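Last updated: Sat 22 December

Gretano Publishes Setup and Care Routine for Its Bottle-Handling Cell at Cudbridge

Weekly checks cover finger faces, wrist camera and grip settings

CUDBRIDGE – Gretano has released the full setup and care routine for the single-arm bottle cell at its Cudbridge workshop. The routine covers how the gripper fingers are fitted, how the wrist camera is aligned, what gets cleaned and when, and what the operator does when a grip goes wrong. It is available to any shop running a similar cell, and there is no charge for it.

The cell was installed in November to pick up small drink bottles, turn them over and present the printed side to a code reader. It handles one bottle at a time on a plain tabletop. Gretano uses it to test grip settings before they are sent out to customers with larger lines.

"We had the settings in one notebook, the cleaning steps in another, and the repair notes on the inside of a cabinet door," said Ebuka Ogbonna, who is in charge of the cell. "If I was out for a day, the next person had to guess. Now it is one document, and it is the one we use."

Fitting the fingers

The gripper uses two molded plastic fingers with angled inner faces. Both are replaced as a pair, even when only one shows wear. The routine calls for the mounting screws to be tightened in two passes with the gripper half open, and for the fingers to be closed slowly on a blank before any bottle is tried. If the faces meet at one end first, the pair comes off and the mounts are wiped down and checked for grit.

In the first weeks of running, most stops at the cell were traced to the right finger sitting slightly proud of its mount. The operators fixed this by cleaning out the mount and replacing one washer. That step is now part of the routine and takes a few minutes.

Grip settings are the longest part of the document. A soft bottle needs enough force to stay put when it is turned over, and too much force bows the side and bends the printed label away from the reader. The routine starts low and goes up in small steps, with the operator watching the bottle at each one. A bottle of orange drink held upside down, cap toward the table, is the usual test piece, and the fingers should press on its sides and leave the barcode clear between them. A slight tilt like the one it has in the dark green fingers is accepted, and so is a small scuff like the one near the top of the right inner face, provided a fingernail does not catch on it. Anything deeper means a new pair.
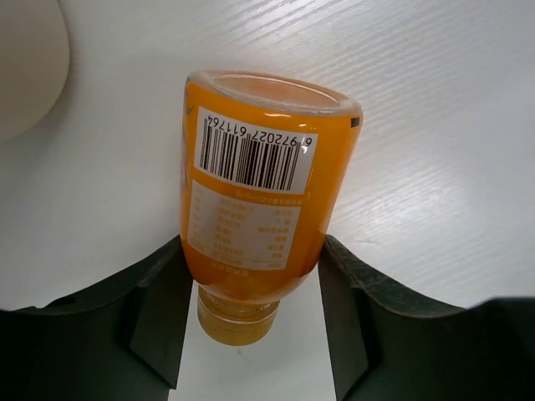 Edet, the software package that runs the cell, keeps its camera settings separate from its grip settings, and the routine asks operators to save both after every change. The camera sits close to the fingers and picks up glare easily. Lamps are positioned with a bottle already in the grip, and glare on the white tabletop is checked along with reflections on the clear plastic. A code that is upside down to the camera is read as it stands, with no need to turn the wrist. The lens is wiped with a dry cloth at the start of each shift and the camera bracket is checked for play once a week.

Before the release, Gretano ran the routine from start to finish with an operator who had never worked on the cell. The trial used 441 grips over several shifts. The run was stopped twice, once for a loose cable at the wrist and once for a sticky residue on the left finger. Both faults were cleared using the written steps alone.

"I followed the pages in order and wrote in the margin where I got stuck," said Ese Bako, the operator who carried out the trial. "The cable section was too short. It has been rewritten, and there is a drawing of the clip now."

Spare parts

Replacement fingers are made by Hosov and kept at the workshop in matched pairs. Gretano advises changing them after about 1343 grips, or sooner if the inner faces fail the weekly check. Used pairs are labeled with the date they came off and kept for comparison.

The routine will be revised when the cell moves to a wider gripper. Shops that want a printed copy, or that have corrections to send in, can contact the Gretano workshop in Cudbridge and ask for Ebuka Ogbonna.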